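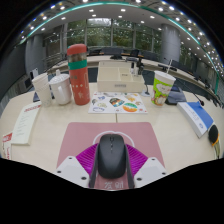 Teresa Zawadzka starts talking about timestamps before I've found my pen. She looks after the planning and perception code at Kadeo, and she loves this stuff.

"People think the hard part is the model," she says. "For us it was the clocks! If the picture and the finger width are even a little apart, the policy learns to close too early, and you can stare at the network for weeks and never see it."

Her answer was Tarna, a small tool that lines up the streams and replays every recording next to the path it worked out. On its first run through 1,000 recordings it threw out 238.

"I was thrilled," she says. "Henryk wasn't."

Henryk Jabłońska had done much of the recording. He laughs about it now. "But then I looked at them, and she was right. The tracker had slipped on most of those."
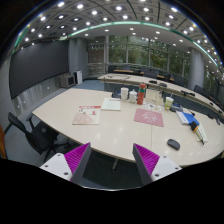 Zawadzka's favorite problem at the moment is curved, pale tabletops. "There's so little for the tracker to hold on to, and then you get ceiling lights shining back at you. So we lean on whatever is further off, window frames, chairs, anything with an edge." The new version weighs far points more heavily, and she wants it merged by November. Jabłońska would like a faster replay window first.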